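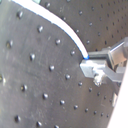 Open day at the Maglaya workshop, Tusden

Reading time: 2 minutes

Print this page | E-mail this page

I had been meaning to get out to Maglaya for years, and when Angelica Evangelista rang in August to say there was a spot going on the open day I said yes before I'd even looked at the calendar. It's a lovely drive out to Tusden, 40 minutes if you don't stop for pie (we stopped for pie).

Dario Fiore met us at the door and took us through at a very gentle pace, which suited me. I'd expected to be most taken with the big presses, but what I keep thinking about is the perforated metal. They use it everywhere – benches, walls, the lids of things – and Dario can talk about hole spacing for as long as you care to listen. Grey is the favourite colour by a long way, and he likes a panel better once it has a few scratches on it. I must say I've come around to his view.

From there we wandered over to the pegboard, where Letay Adugna was explaining how the fittings go on and why she'd sooner move a bracket three times than put up with it in the wrong spot. I have a garage wall at home that needs exactly this kind of firmness!
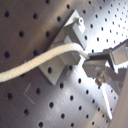 A light grey bracket on the metal pegboard, with white braided rope lying over it.

Tea was at 11, with a very good lemon slice, and Dalibor Rusnák kindly found me a catalogue to take home. Item 822 is already circled. Angelica wants to see the Plundberg works next, and I've told her I'll drive if she brings the thermos.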